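The boring inventions list

My niece had a school project back in April where she had to pick "the greatest invention of all time" and make a poster, and of course she called me, because I'm the aunt who owns a soldering iron. She'd already picked the smartphone. So had half her class. I tried to talk her into something duller and lost, but the conversation stuck with me, and I've been keeping a list on the fridge ever since.

The rule is simple. It has to be something I used before 10 in the morning without thinking about it. No rockets, no vaccines (yes, I know, vaccines win, this is a different contest).

First thing on the list was the zipper. I've tried to explain to myself how a zipper works probably 6 times in my life and I always lose the thread right where the slider pushes the teeth together. Then I go look at a drawing, say "ohhh," and forget it by dinner.

Second was the ball bearing. I only thought of it because the wheel on my old Stitik sewing cart seized up and I took the thing apart on the kitchen floor - what a mess! - and there they were, a ring of little steel balls in gray gunk. I cleaned them, put them back, and the cart rolls like new. Somebody had to think of that. Somebody looked at two things grinding against each other and thought, what if I put marbles in there.

I went over to the Tristby library to find a book on this stuff and came home with a 306-page history of fasteners. I loved it. I read bits of it out loud to my husband until he moved to the other room. There's a whole chapter on getting people to agree on what size a screw should be, which sounds like nothing until you've stood in the Adebisi hardware aisle holding a bolt that almost fits.

Other things on the fridge right now: the sticky part of sticky notes, the thermostat, the drain trap under the sink (look it up, it's so clever and it's just a bend in a pipe), and the pull cord on my Zaden window blinds, which I only half like. 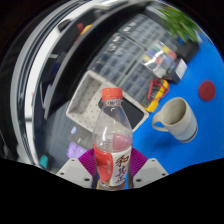 The one I keep moving up the list is the screw thread, and I don't even mean for holding things together. It's a ramp wrapped around a stick, and with it you can press grapes, jack up a car or lift water. And then there's my favorite use, the plain screw cap, like the orange-red one on that drink bottle. A twist and it's open, a twist and it's shut, and you can do it half asleep. I moved it up to number 2 last night. The zipper is still on top, mostly out of stubbornness, and I'm still waiting to hear what grade the smartphone got.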